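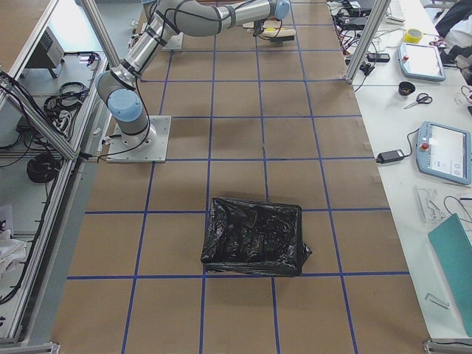
About us

Ziscombe Bench is a shared workshop in Plollville for people who like making machines move. We have 30 members, a kettle that never gets a rest, and two robot arms that we are trying to teach to tidy up after us.

We started in a February, in half a rented unit, with one workbench and a box of motors that had come out of old printers. The first thing we built was a plotter that could draw a decent circle if the heating was off. We loved it! Someone made it a little hat. It still sits on the shelf by the door, and new members usually ask to see it run before they ask about anything else.

These days most of our evenings go on Skekska, our sweeping-up project. The idea came from looking at the state of our own benches: sawdust, bits of wire, the ends of cable ties. Could a pair of arms use ordinary cleaning tools, the sort with handles made for human hands, and get the mess into a bin? We thought it might take us a couple of months. That was a while ago now, and we're still finding new things to enjoy about it (and new ways to miss a bin).

The cell stands in the middle of the room on an aluminium frame. We cover the table in brown paper and mark it into a grid with blue tape, all laid by hand, so when something goes wrong we can shout out a square and everybody knows where to look. The paper gets torn and smudged and we put down fresh when it gets too bad. Members bring in brushes, scoops and paddles from home, and finding out which ones a gripper can keep hold of is half the fun. 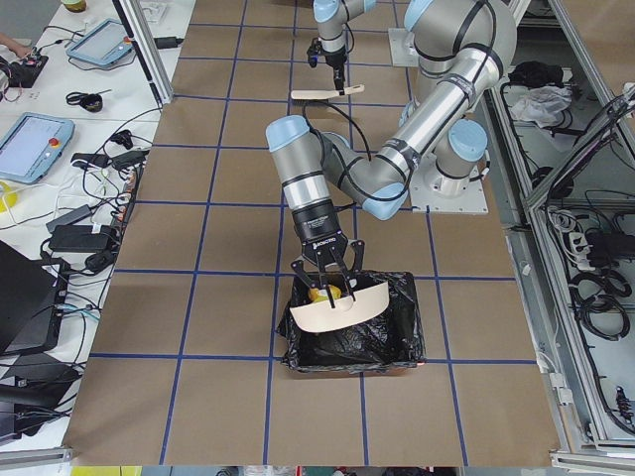
Tipping has been the hard part. A person with a dustpan makes a small turn of the wrist at the end without thinking, and it took us 5 evenings of nudging positions on the teach pendant to get something close to it. We keep a notebook called Nseir, after the name we gave our first control program, and every setting we try goes in there, good or bad. Anyone can read it and anyone can write in it. The handwriting varies.

You don't need to know anything about robots to join. Some of us write software, some of us are good with a hex key, and a fair few came along to use the soldering irons and got drawn in by the noise. If you've never moved an arm before, another member will sit with you and start you off slowly, with the emergency stop within reach. We do love watching someone's face the first time it goes where they asked.

We're open 2 evenings a week and we hold a longer build day when enough people fancy one. Visitors are welcome on any open evening. Membership is £50 for the season, which covers bench space, the shared tools and all the tape you can use. Bring closed shoes, tie long hair back, and please label anything you leave on the white desk or it will end up in somebody's project.

Page last updated June 14, 2022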